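Forum > Pantry & Storage > Canned food rotation - how strict are you?

tallgrass_ed
24/06/2023
Redoing the pantry, want to stop losing cans at the back. Bins or one of those clear can racks? Thinking about both.

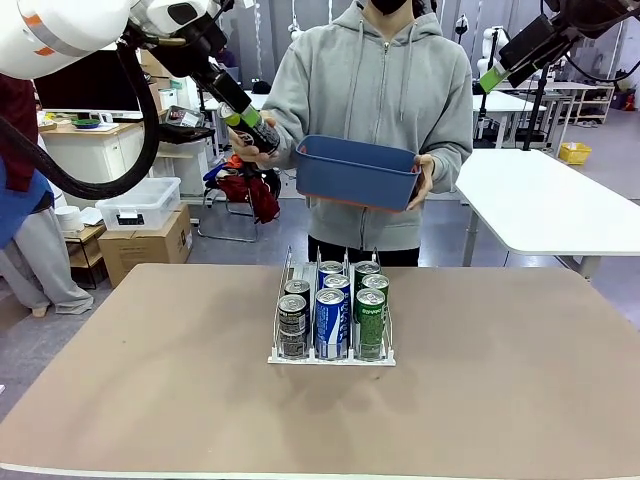
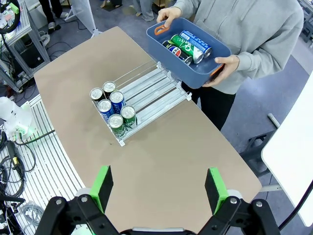 How long do canned beans keep past the date?
Usually years if the can is sound - it's a quality date, mostly. Taste and texture go first.

mopbucket
Depends on the can tho. Tomatoes and pineapple eat at the lining, I wouldn't push those much. Anything bulging, leaking or with a deep dent on the seam, toss it. Dont taste it.

Rirutcombe_gal
Racks are a waste of money imo. I had a Komuvix one, the short fat cans jammed every time. Went back to bins, new stuff in the back, done.

harasym
Disagree. Bins are how I ended up with 6 cans of pumpkin from who knows when. Rack feeds the old one first, no thinking. Just measure your shelf depth before buying, I didnt and mine stuck out 2 inches.

Rirutcombe_gal
So write the date on the lid with a marker. Free.

harasym
And then you have to dig to read teh lids. No thanks

mopbucket
I do both - rack for soup, bins for the odd sizes. Big clear out every April, whatever is close goes to the front shelf and gets eaten. Takes me 3 evenings but I have a lot of shelf.

tallgrass_ed
ok marker first, then maybe one rack for the soup. Anyone tried the Sernama ones? Do the tall cans fit?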